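## 4. Why people don't show up for one-night screenings

So this is the part of the study I was most looking forward to writing, and also the part where my neat plan fell over a bit. I went in thinking that one-off film events (concert films, filmed plays, anniversary re-releases, that sort of thing) lose their audience on price. People grumble about the price all the time! But once I sat down with the survey forms from the Drokis, which is the three-screen theater where I did most of my fieldwork, price came up a lot less than I'd bet on.

I handed out forms in September, at the end of regular shows, to anyone who would take one. I got 394 back, and 369 of those were filled in well enough to use. The rest were mostly blank on the second page, which I now know is what happens when you put the second page on the back and don't write "over" at the bottom. The form asked whether people had heard of any of the special events on the season's program, whether they'd thought about going, and what got in the way if they didn't.

### 4.1 Hearing about it too late

The most common story, by a long way, was that people found out after the fact. They'd see a friend's post the next morning, or they'd notice the poster in the lobby with last night's date on it. A regular movie gives you a second chance next week and a one-night event doesn't, and I think theaters that are used to the first kind keep advertising the second kind in the same slow way. The Drokis put its event posters up in the same hallway as everything else, in the same size, and the date was in the smallest type on the sheet.

Over at the Nugroho, my comparison site across the river, the staff read the next event aloud before every feature. It's a bit awkward and the microphone squeals. Still, people I talked to there could tell me what was coming up, and at the Drokis they mostly couldn't. I'd love to say that proves something, but the two places also draw pretty different crowds, so I'll come back to that in Section 5.

### 4.2 Waiting to book

The second thing is what I started calling the waiting problem. People told me they meant to go and were holding off until the day to buy. That's fine for them, but a theater has to decide ahead of time whether the night pays for itself, and every person who's holding off looks exactly like a person who isn't coming. I watched this happen with a choir documentary that had hardly any advance sales. The manager pulled it, and then the box office spent a whole evening turning away people who'd walked over to buy tickets at the door. (I was one of them, notebook and all.)

I asked why they hadn't booked. Some didn't like the online fee. Some had been burned by an earlier cancellation and figured they'd rather not chase a refund, and that one bothered me, because it means each canceled night makes the next one harder to sell. A fair number just said they never plan that far ahead for a movie. They'd do it for a live band without blinking, so I asked what the difference was, and the usual answer was that a movie "doesn't run out."

### 4.3 Passes and cards

Both theaters sell a season pass, and the Tritness scheme, which covers smaller venues in the region, had 1,080 members when I asked. I'd hoped passholders would be the people who rescue these nights. They do come more often, but they're also the worst at reserving, since the seat costs them nothing extra and they feel sure of getting in. Several of them told me the pass lives in a wallet and gets forgotten there until they're standing at the counter.
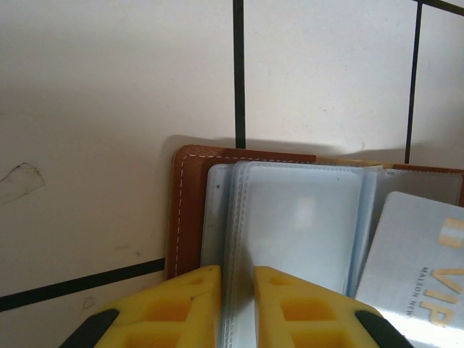
*Figure 3. Brown leather card holder on white tile.*

The Tarus, a tiny place I only visited twice, tries something different with its pass. You get your free event night only if you've reserved by the week before, and if you turn up without a reservation you pay half. I expected complaints. The people I spoke to there mostly shrugged and said they'd gotten used to it, though two visits isn't much to go on and I wouldn't lean on it very hard.

### 4.4 What I'd ask differently

I should've asked people how they feel about sitting in a nearly empty theater. It came up on its own in the comment boxes, more than once, and from both sides. Some people love it. Others said a concert film with hardly anyone in the room is a little sad, and that they check the seat map first and stay home if it looks thin. That would feed right back into the waiting problem, and my form had no question for it at all. I've added one to the second version, on the front page this time, and the Drokis has agreed to let me run it next season.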